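Bench notebook -- Jan 24, 2026
Unit: Flurnel handset, back cover and battery removal

The back cover was warmed at the edges and lifted with a thin card. The adhesive is stronger along the lower side, and the first attempt was stopped to avoid cracking the glass. The inner shield is held by 24 screws of two lengths -- these must be kept apart.

The battery connector was released before any other cable. Pull tabs came away cleanly on the left; the right tab tore and the cell was freed with a plastic blade. Cell number 738 has been entered in the parts register. The charging board remains in place until the Fitzsimmons driver bits arrive.
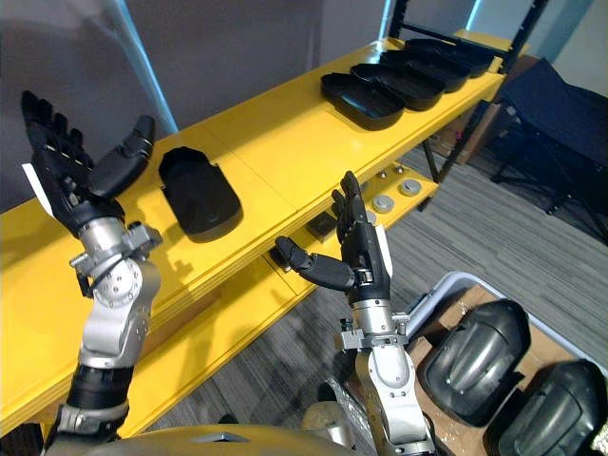
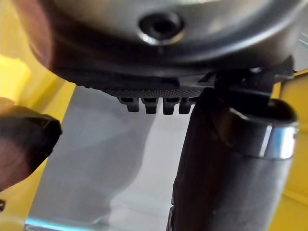 Comments

Soledad Holloway
Please note that the two short screws beside the camera bracket differ again in thread. I mixed them on the August unit and had to replace the bracket.

Mido
Which blade was used for the torn tab?

Filed under: Teardown notes, Handsets

Recent entries
Cirnby tablet: screen removal
Flurnel handset: speaker seal
Adhesive trials, part 3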